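Category: Clinical Systems > Anticoagulation Clinic > Recall & Reminders

Ticket: INR recall letters not going out, Trirnberg site
Status: open, workaround in place
Opened 2022-11-17

Reported by front desk, Trirnberg. Patients on warfarin who are due a repeat INR are not getting the recall letter. First noticed when a lady rang to ask why she'd heard nothing, was told three weeks, it had been nearly 20 days past that. Desk checked her record, recall date was there, letter status blank. Not failed, not queued. Blank.

Checked so far:
- Recall job on Drilluvach runs overnight, log says completed, no errors
- Letter template opens fine, prints fine by hand
- Andeo site on same version, letters going out as normal
- Patient in question has a valid adress, no opt-out flag

Ran the overdue report by hand. 18 patients overdue at Trirnberg with no letter. Passed list to the nurses straight away, they are phoning everybody on it today. Anyone with a last INR over 4 or a mechanical valve first, then the rest. Please don't wait on the fix for this bit.

Update. Went through the 18. All of them had their dose changed at the last visit. People whose dose stayed the same got their letters. So it's to do with the dose change screen.

Update. Reproduced on the test system. Steps:
1. open test patient, enter INR 2.4, target 2.5
2. change weekly dose, save
3. set recall to 14 days, save
4. run recall job
No letter. Repeat without step 2, letter appears. Tried it again with the recall set before the dose change, letter appears. So order matters. Dose change seems to write a new treatment line and the recall gets hung on the old one, which is closed by then. Job skips closed lines and doesn't log the skip.

Tried and didn't help: clearing the cache, rebuilding the recall index (took ages, 1,700 records), logging in as a different user, restarting the print service. Don't bother with these again.

Workaround for the clinics until patched: set the recall date FIRST, save, then change the dose. If you've already done it the other way round, open the recall tab, delete the date and put it back in. Check the letter status says Queued before you close the record. If it's blank, it hasn't worked, ring the desk.

Update. Raised with supplier, they've asked for the job log and a copy of the treatment table with names stripped out. Sent both. They think it came in with the April update but Trirnberg only got that update last month, would fit with when the complaints start. Andeo is on the same version but they set recall first out of habit, so never hit it.

Still to do: supplier patch, add a skipped-records line to the job log, check the Tehrani list for DOAC patients in case their kidney function recalls go the same way. Different screen but same table underneath I think.
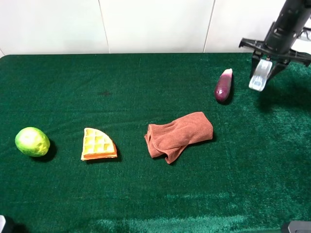 Elie Zoubi replied that the Tehrani list looks clean, 3 recalls missing but all three were patients who'd moved away and been closed off properly. The workaround does hold, though two nurses said the date jumps back to the default if you tab out of the box instead of pressing save. Could that go in the instructions?

Added, thanks. Use the save button, not tab. Will put a printed note by the clinic PCs as well.

Asked whether we should resend letters to the 18 once patched. No, leave it. They've been phoned or are being phoned, a letter with an old date on will only confuse people. Two not reached yet, desk trying again this afternoon and will let the GP know if still no anwser.

Leaving ticket open for the patch. Overdue report to be run by hand every morning till then, whoever is on the early shift.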